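# Fabriquer ses bas de ligne dégressifs à la maison

J'ai acheté des bas de ligne tout faits pendant des années, et puis Réka Juhász m'a montré les siens au bord de la Varnura. Depuis, je noue tout moi-même et j'adore ça ! Comptez une petite soirée pour les premiers, le temps que les doigts prennent le pli.

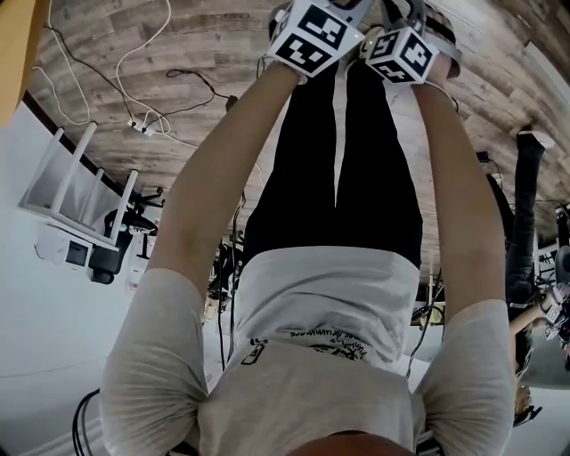
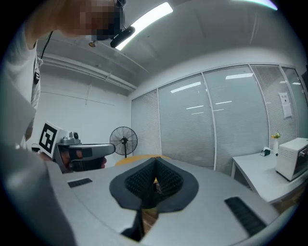 ## Les brins

Pour la truite en petite rivière, je pars sur trois sections de nylon :

- 140 cm en 35 centièmes, côté soie
- 60 cm en 25 centièmes
- 70 cm en 16 centièmes pour la pointe

Ajoutez une dizaine de centimètres à chaque brin, les nœuds en mangent toujours un peu.

## Le montage

1. Superposez les deux premiers brins sur 15 cm.
2. Formez une boucle et passez-y deux fois l'ensemble - trois fois pour la pointe, plus fine.
3. Mouillez avec la salive, puis serrez lentement en tirant sur les quatre bouts.
4. Coupez les excédents à ras.
5. Terminez le gros bout par une boucle parfaite.

Tirez un bon coup sec sur chaque nœud avant d'enrouler. S'il doit lâcher, autant que ce soit dans la cuisine !

Par vent de face, je raccourcis la pointe à 50 cm. En août, quand l'eau est basse et claire, je monte au contraire jusqu'à un mètre - les posés sont d'une douceur, un régal.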